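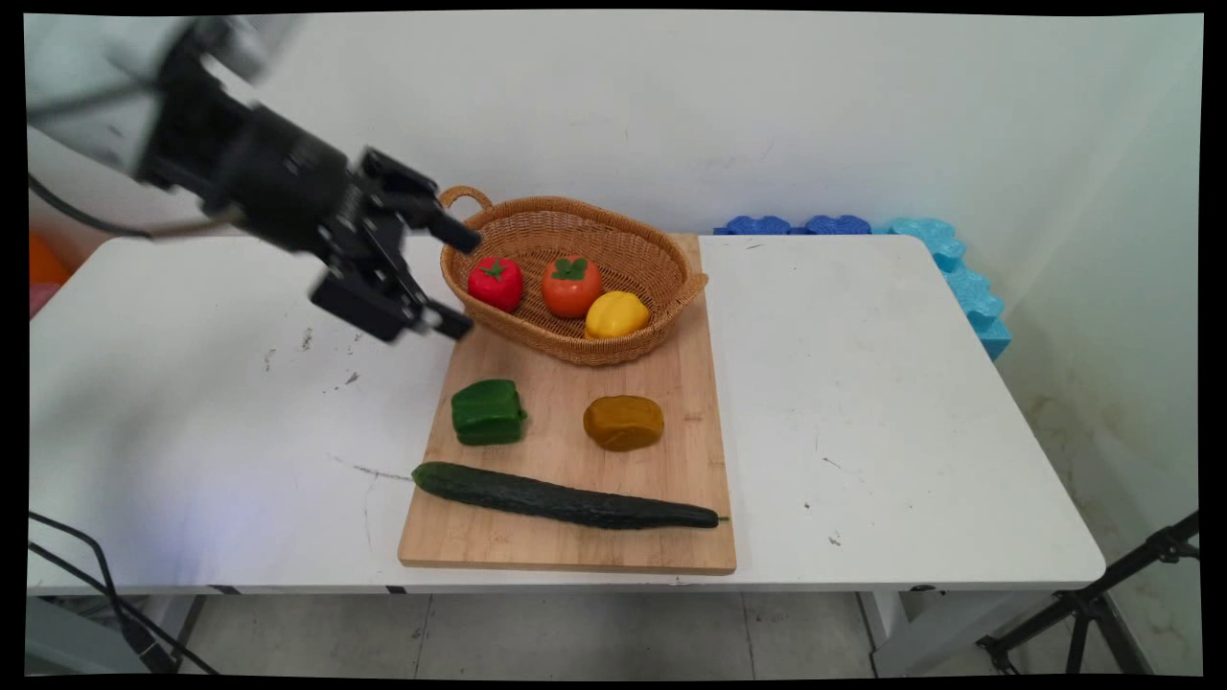
Home | Checklists | Stairs and Landings | Contact

Kolletti House, communal areas check, June 25, 2024
Checked by me, Sulastri Govindasamy, with Zulkifli Liew holding the ladder

Front door closer — OK. Shuts by itself now, though it still bangs if you let it go from wide open.

Entrance mat — FAIL. The corner by the letterboxes has curled up again and I caught my own toe on it (twice!). Tape won't do, we need a new one.

Stair lights — 1st and 2nd floor OK. The 3rd floor one flickers for a good while before it comes on. New tube, please.

Handrail — OK, one loose bracket below the second landing. Zulkifli tightened it while we were there.

Landings clear — FAIL. Pushchair and two bags of compost outside flat 41. I've put a note through the door, a friendly one, and I'll look again on my way up tomorrow.

Fire extinguisher, ground floor — OK. Pin in, needle in the green, tag signed last October so it's due again this autumn.

Smoke alarms — all sounded when pressed. Sorry to whoever was on nights!

Bin store — OK apart from the smell. The bolt is stiff and wants a drop of oil.

Meter cupboard — locked, and my key wouldn't turn, so NOT CHECKED. Chong have the spare and I'll ring them for it.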